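Robotics Practical, Unit 6: Picking from a Bin
Handout for the Vostardale group
Issued 05/11/2021
Tutor: Elsa Sundqvist. Lab support: Lakmal Sultana.

In Unit 5 you picked one known part from a fixed position. This unit uses mixed objects lying anywhere on the floor of the bin. Some are clear plastic, and the depth readings on those are poor. Expect gaps in the point cloud and plan your grasps from the edges you can trust.

Work in the same pairs as before. Read the Mollberg notes on approach angles before you come in, especially the part on sloped walls. A grasp that is fine in the middle of the floor can bring the wrist into the side of the bin when the object lies close to it.
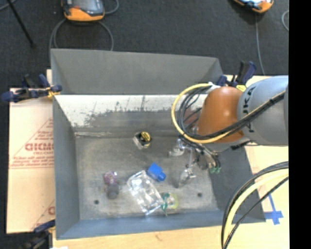
Set the approach height to 218 mm above the bin floor and keep speed at 70 per cent or lower until Lakmal has signed your sheet. Check the cable loop at the wrist before any move that turns the last joint by more than a quarter turn. Do not move the clamps. If the bin shifts, stop and ask for the calibration to be run again.

Log every attempt, including failed ones. Last year's log has 582 entries and is in the Avon folder if you want to compare.

Write-up: two pages, with one failed grasp explained in detail. Hand in to Elsa.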